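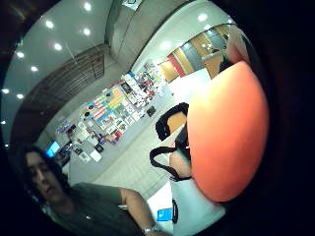 Black handbag and white bag

Thread: Are "lifetime repair" bags worth it?

ivarnordin
Posted January 2020
Looking at a Hollen shoulder bag, $249, with their lifetime repair promise. My last few bags have gone at the strap and I'm sick of buying new ones. Has anyone here used the repair service, or is it just a line on the swing tag?

tsuji_s
Whose lifetime? Read the terms. Mine said "the reasonable life of the product", and the company gets to decide what's reasonable. Stitching was covered. Zips, lining, straps and "colour change" weren't. So everything that ever goes wrong with a bag, then.

Hinata N
I've had a Hollen for 8 years and they fixed the strap for free. Postage was on me but it came back in good nick. Not everyone's out to rob you, Shinji.

tsuji_s
What year was the repair? They changed the terms after Dullano bought them.

Hinata N
2016 I think. Fair enough, I haven't tried since.

katayama_y
I paid 600 for a Dullano and the edge paint cracked in the second winter. Emailed photos, got told it was "natural character". My local cobbler redid it while I had lunch. I'd buy a cheaper bag and put the difference aside for him.

ivarnordin
That's sort of where I'm leaning. Is there anything cheap that a cobbler will bother with though? The one near me took one look at my old Rindix and said the plastic coating would just peel again.

katayama_y
He's right about Rindix. You want real stitching you can see and metal rings on the strap, not a tab glued into the seam.

hamada_h
Disagree on the cheaper bag plan. You'll spend the difference on something else, everyone does. And canvas from Oda lasts as long as any of these if you wash it by hand and stop carrying bricks in it.

tsuji_s
"Lasts as long" according to who? Oda's own site?

hamada_h
According to mine, which goes to work with me every day. Grey now, used to be navy.

ivarnordin
I've written to Hollen asking whether straps are covered, yes or no. Will post what they say.

ivarnordin
February update: they replied with a link to the terms.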